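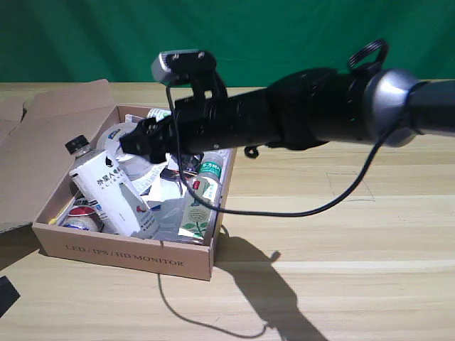
Chapter 9
Packing Mixed Goods

Most of what a packing room handles does not arrive in neat, matching units. A single order may hold a tall bottle, a round tub, a tube and a packet, and all of them have to share one carton. Packing of this kind is called mixed packing. It takes more judgment than filling a case with identical jars, and it accounts for a large share of the damage claims that packing rooms receive.

Chapter 8 dealt with uniform loads, where every item has the same footprint and the only real decision is the pattern. In this chapter the items differ in size, shape, weight and strength. You will learn how to choose a carton for them, what order to put them in, how to keep bottles upright, and how to fill the space that is left over.

Key terms

Base layer: the items that rest directly on the bottom of the carton.
Dead space: any part of the carton that holds neither goods nor filler.
Headspace: the gap between the top of the tallest item and the closed lid.
Reused carton: a carton that has already carried another product.
Void fill: paper, air pillows or other material placed in dead space.

9.1 The trouble with bottles

Bottles cause more difficulty than any other common item. They are tall for their width, so they tip easily. Many have a cap that is narrower than the body, which leaves dead space around the neck. A thin-walled water bottle gives when it is squeezed, while a thick-walled bottle of the same height barely moves. If the two are packed side by side under a load, the thin one will take most of the damage.

A full 500 ml water bottle weighs a little over 500 grams. That does not sound like much, but two of them sliding from one end of a carton to the other can crush a light tub or split a packet. Liquids also shift inside their own containers, so a half-full bottle is less steady than its weight suggests.

Flat, monitor-style cartons need special care here. A carton made to hold a screen is wide and shallow. It is easy to load and easy to see into, but a bottle may stand taller than the walls. In that case the bottle must lie on its side with the cap tight, or go in a different carton.

9.2 A case from the floor

The packing room at Meireles, a mail-order supplier of household and bathroom goods, kept a record of returned parcels through the month of August. Of the 126 parcels that came back damaged, more than half held at least one bottle. Florêncio Carrilho, who ran the day shift, had his packers set aside each returned carton and write down where the leaking or broken item had been placed.

The notes showed a pattern. Bottles that had been stood against a wall of the carton, with other goods pressed close on the open side, mostly arrived whole. Bottles placed near the middle with dead space around them had tipped. In several cartons, a round container had rolled or slid under a leaning bottle and pushed it farther over. The items were all in good condition when packed, and the cartons were strong enough. The fault lay in how the goods were arranged.

Carrilho changed one rule. Bottles went in first, against a wall, and round containers went in flat on the base layer before any small packets were added. We will return to the Meireles figures in Section 9.6, where you will use them to work out a damage rate.

9.3 Reused cartons

Many small shippers pack in cartons that once held something else. This saves money and board, but there are points to check. Look along the folds for soft or torn flutes. Press each corner with a thumb. Cover or cross out old shipping labels and barcodes, which can send a parcel to the wrong place. Printing that names the first contents may stay if the carrier allows it, though a carton marked as electronics may be handled differently from one marked as groceries.

Before you read on

Find an empty carton and 9 items from a kitchen or bathroom shelf, at least 2 of them bottles. Pack the carton without any void fill and close the lid. Tilt it slowly to each side, then open it and note which items have moved. Keep your notes for the exercise at the end of Section 9.4.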